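Where Stories Start: My Semester Inside a Historical Romance 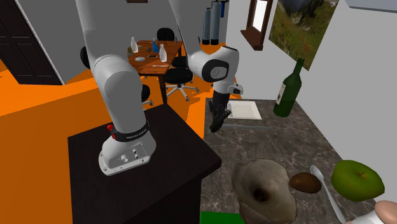 Filed under: STUDENT PROJECTS / CREATIVE WRITING

I signed up for the independent project because I wanted to write a love story and get credit for it. That was the whole plan! Ms. Serrano (Ximena Serrano, my project advisor) read my first proposal and wrote "and what will you find out?" in the margin, so I had to come up with a question. Mine was this: how do people who write historical romance get from a real place to a made-up couple? Then I had to try it myself and report back, so this is me reporting back.

The place I picked was Rosales, the old cannery town where my grandmother grew up. I'd been there maybe twice as a little kid and all I remembered was gulls and a really good peach soda. I went back in April with my notebook and my cousin Perla Gallegos, who drove and complained about the radio the entire way. We walked the waterfront, we ate sandwiches on the steps of the old Drestska Hotel, and I wrote down pretty much everything. The hotel has a side door on the second floor that opens onto nothing, just a drop to the alley. There must have been a staircase there once. I stood looking up at it for ages, and by the time we got back to the car I had a girl named Consuelo who worked in the hotel laundry in 1943 and used those stairs every night.

So that was my start. The rest took a lot longer.

What I read

I read 11 novels for the project, all sweet or "closed door" romances set between 1910 and 1950. I kept a reading log with one page per book, and on each page I noted when the couple first meet, when the setting first matters to the plot, and what keeps them apart. The meeting was almost always in the first 20 pages. The setting was all over the map. In some of them you could have moved the whole thing to another state and changed nothing but the weather, and those were the ones I forgot fastest (I had to go back to my log to remember how two of them ended).

Who I talked to

Guadalupe Cuautle writes a series set in a mountain town called Jestex and she was kind enough to give me an hour on the phone. I had a list of questions and we got through maybe half because she kept telling me great stories. She draws a map of the town before she writes a word and tapes it over her desk. She also told me she cut an entire brother out of her second book, a whole brother, and no reader has ever missed him. I thought about that a lot in revision.

Eliseo Solís runs the local history room at the Rosales library and he found me the hotel's payroll ledgers. There were real laundry girls! I didn't use any of their names, it felt wrong, but I used their wages and their hours.

The story

My finished piece is called "The Sultoda Stairs," Sultoda being the name I gave the hotel. It went through 5 drafts. The first was all atmosphere, and Consuelo didn't speak to the soldier until page nine. Higinio Cárdenas from my workshop group wrote "are they ever going to talk?" on it and he was right. In draft three I moved their meeting up to the first page and gave him a torn coat, so she'd have something to fix. Draft four had a letter that got lost, which I loved and everybody else found confusing, so it's gone. The final version is 2561 words and I turned it in on 06/05/2019 with a few hours to spare.

What I'd do differently

I'd go to the place twice. By draft three I had a bunch of questions I couldn't answer from my notes, like whether you can hear the water from the alley, and I ended up guessing. I'd also start the reading log earlier, and write down lines I liked and not just page numbers.

The ending still bugs me. Consuelo stays in town and he comes back, and Ms. Serrano thinks she should be the one who leaves. I have a version of that started. If I keep working on it this summer, the door on the second floor is probably going in the last paragraph.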